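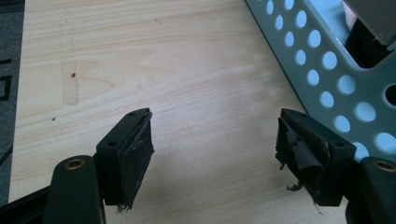
Hand-held gripper at a wooden table, with the green basket. Pad wear on both fingers, worse on the right.

Participants wanted: teaching a robot by hand and by remote control
Yilma study, Hara workshop, Plostlow
Posted 06/11/2018

We are looking for adults with no background in robotics to spend several sessions showing a robot how to do small household tasks. You would do this in two ways. In one, you hold a gripper like the one above and do the job yourself while it records what your hand did. In the other, you sit at a desk in the next room and drive a robot arm with a pair of handles and a screen.

The usual story in our field is that anybody can teach a robot in an afternoon. We have read it in brochures, heard it from the stage, and put a softer version of it in one of our own grant applications. We don't think it has been tested very well. Most of the people who "taught" the robots in the demos we have seen were the people who built them, and they know exactly which movements the software likes. In September we ran a first round with our own staff and got 881 recorded demonstrations. After throwing out the ones where the object was dropped, the recording stopped early, or the person plainly got bored and started doing something else, we kept 400. These were people who are paid to care. So we would like to see what happens with people who have no reason to be polite about it.

What you would be doing

Picking things up and putting them down, mostly. The tasks are dull and they repeat. Typical ones are moving items from a table into a basket, taking them out again, folding a cloth, closing a lid, and sorting spoons from forks. Each task is done many times over with small changes in where things start. You will be told what the end result should look like and very little about how to get there. If you ask the session leader whether you are doing it right, you will get a shrug. They have been told to shrug.

The hand-held gripper has two fingers and no sense of touch worth mentioning. You squeeze, they close. It is heavier than it looks and most people's wrists notice by the second half of a session. The pads take a beating. They peel and tear, and a torn pad grips differently from a new one, so if something starts slipping that didn't slip before, say so and it goes in the log. Please don't try to fix a pad yourself or pull off the loose bits.

The remote setup runs on a control package called Nurance. You may have seen it described as intuitive. Our experience is that there is a delay, that judging depth on a flat screen is hard, and that turning your wrist one way sometimes sends the arm somewhere you did not have in mind. People do get better at it. We don't know how much better, or whether what they learn carries over from one task to the next, and that is a large part of why we are asking for outsiders.

Time and pay

There are eight sessions, spread over four weeks. A session is 50 minutes of recording with a break whenever you want one, plus a little time at each end for setting up and a short questionnaire. Half of your sessions will be with the hand-held gripper and half by remote control. The order is drawn by lot and we can't change it for you, even if you hate one of them.

Pay is $425 for all eight sessions. If you stop partway you are paid for each session you attended, at the same rate, with no argument. There is no bonus for clean demonstrations. We tried that with staff and they became slow and careful in a way that no one is when clearing a table. Travel is not covered. Parking behind the workshop is free but there isn't much of it.

Who can apply

You need to be 18 or over, able to stand at a table for most of an hour (a stool is available, just ask), and able to grip and lift a light tool with at least one hand. Left-handed people are very welcome, we are short of them. Glasses are fine.

We can't take anyone who has worked for Hara, has been in an earlier Yilma round, or has used a robot arm at work or in school. Video games are all right. We would like to hear how much you play, since there is a theory going around that gamers are naturals at this and we would enjoy either proving it or putting it to bed.

We would also like some people who think the whole thing is a waste of money. It does no harm to your application to say so.

What gets recorded

The gripper records its own position, how far open the fingers are, and a view of the work from the tool itself, which takes in the fingers and whatever is in front of them. Your hands or sleeves may show up. Your face should not, though if you lean right over the table it could, and we will cut those parts when we find them. The remote setup records the handles and the arm. There is no sound.

Recordings are stored under a number. They will be used to train software and to compare the two methods, and parts may be shared with other research groups. You can ask for yours to be deleted up to the end of your last session. After that they will have been mixed in with everyone else's and we would be lying if we promised to get them back out.

What we can't tell you

Whether the robot will learn anything from you in particular. People ask this a lot. Some of it will be used and some of it won't, and a demonstration that looked perfect to everyone at the table can turn out to be no use at all in training. You can leave an email address if you want the results. They will be sent whether or not they make the method look good.

We also get asked if this leads to a job. It doesn't. There may be paid data collection work at Hara later on, but there may not, and taking part puts you neither ahead of nor behind anyone else.

Lastly, this is not a tour or a show. The room is plain, the work is repetitive, and the robot spends a fair amount of its time switched off while somebody looks for a loose connection. If that happens during your session you are paid for the full session anyway.

How to apply

Pick up a form at the front desk of the Hara workshop in Plostlow, or ask for one by mail. It is two pages. Please fill in the part on availability properly, as most of the forms we had to set aside last time were blank there. We need to know which weekdays you can do and whether mornings or evenings suit you.

If you are selected you will be invited to a trial visit first, where you can hold the gripper, try the handles, and read the consent form at your own speed. The trial visit is unpaid and you can walk away after it. Bring photo ID and wear sleeves that can be pushed up.

Applications stay open until the places are filled. Those who are not selected will get a reply too.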